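Duvport Quarterly
Opinion

The case for measured cleaning intervals
Lihua Yin

Shared kitchens are cleaned by the calendar. In most small offices and rental blocks the contract specifies a frequency, the frequency is copied from the previous contract, and the surface gets wiped whether or not it needs it. I want to argue that the interval should follow use. 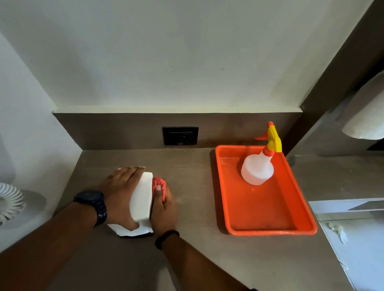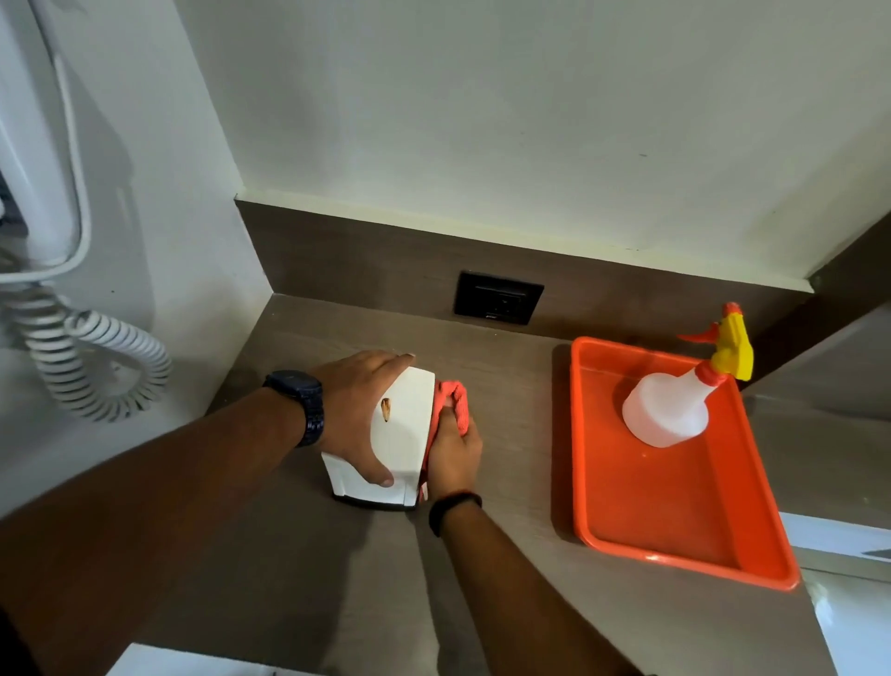 Cloth and countertop, two views.

Volume 3, Issue 2, page 40

The usual defence of the fixed schedule is that it is easy to audit. A supervisor can check a signature against a roster. What the signature records is attendance. It says very little about the condition of the bench at noon, after the morning rush has been through it, and nothing at all about the handles, switches and small appliances that the roster leaves out.

When the Osetti building changed its contract in July, the tenants asked for a simple log. Each kitchen was inspected at the same hour and given a pass or a fail against a written standard: no visible residue, no tackiness, no odour from the sink. The two kitchens on the lower floors failed most afternoons. The one on the top floor, used by a handful of people, passed nearly every time, including on days when it had not been cleaned. All of them were on the same roster and paid for at the same rate.

Győző Deák, who managed the contract, moved around 40 per cent of the top-floor hours downstairs. The total labour stayed the same. I am told the complaints fell, although I place less weight on complaints than he does – people stop complaining for all sorts of reasons.

There are fair objections. Variable intervals are harder to price, and contractors will load the quote to cover the uncertainty. Cleaners also need predictable shifts, and a model that sends someone home early because the benches are clean is a pay cut under another name. Any agreement should guarantee the hours and vary only where they are spent. The Jurka Street tenancy did not do this, and it lost its best cleaner.

Inspection costs time as well. A log that takes 60 minutes a day to complete has eaten whatever it was meant to save. The form should fit on one side of paper, use plain wording and colour codes that match the cloths, and be filled in by the person holding the cloth.

The next round of building contracts is being drafted now. The frequency clause will be carried over unless a tenant asks for it to be taken out, and the time to ask is before the draft goes to tender.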